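From: Horacio Cáceres
To: bench-users list
Date: July 20, 2023
Subject: Re: [bench-users] Sorting bins, which ones and how many

Sorry, quick one between two meetings, will answer the rest tonight if I can.

On Thu, Dana wrote:
> Horacio, you said in April you'd gone over to open-front bins for
> the small white stuff (wipes, masks, scrap paper, packets). Are you
> still happy with them? We have 60 of the old lidded boxes from
> Urrutia and people just leave the lids off and pile things on top.
> Also what do you put on the bench underneath? Ours is scratched to
> bits and I have a bit of budget left till the end of the month.
>
> And do you label them or not? Big argument here.

Yes, still happy. Blue plastic, sloped open front, three in a row in the middle of the bench. Got them from Grakent, the small size. Don't get the deep ones, we tried and you end up tipping the whole thing out to find anything.

Three is enough for us. Used to have five and the last two turned into junk drawers within a week. One kind of thing per bin, if it doesn't fit a kind it goes to the shelf, not in the nearest bin. That's the whole system realy.

Blue was luck more than planning, the white stuff shows up well against it. If yours is mostly dark parts I'd get a light color. Hivadis has a gray one, same shape I think, never ordered it.
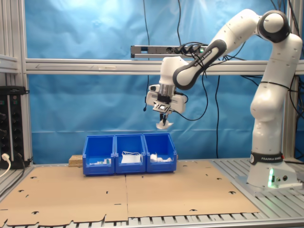 Our bench, the three bins with paper above them.

Crumpled paper is the worst of it by the way. Takes up all the room and springs back. Folded goes in much better, so if you can get people to fold, get them to fold. I gave up on that with ours.

Underneath: flat cardboard. No joke. Opened-out cartons from the Trondavero deliveries, laid flat with the seam down the middle. Ours has holes and slits all over and a ragged front edge and I don't care, when it gets too bad it goes in the recycling and I cut new ones. Ten minutes with a knife. We had a proper rubber mat before, paid 200 for it, and the bins slid on it worse than they do on the board. Keep your budget.

One thing, cut it a bit short of the front so it doesn't catch on sleeves. I never do this and then complain.

Labels: no from me. Tried tape on the front, came off, tried a marker, rubbed off. Everyone knows which is which after two days. If you have new people every week maybe different answer, ask someone who does.

The lidded boxes I'd just take the lids off for good and stack them somewhere as spare. 28 of ours went that way and they're fine for things you touch twice a year.

Part number for the Grakent bins is on the old order, 776 something, will dig it out and send seperately.

Horacio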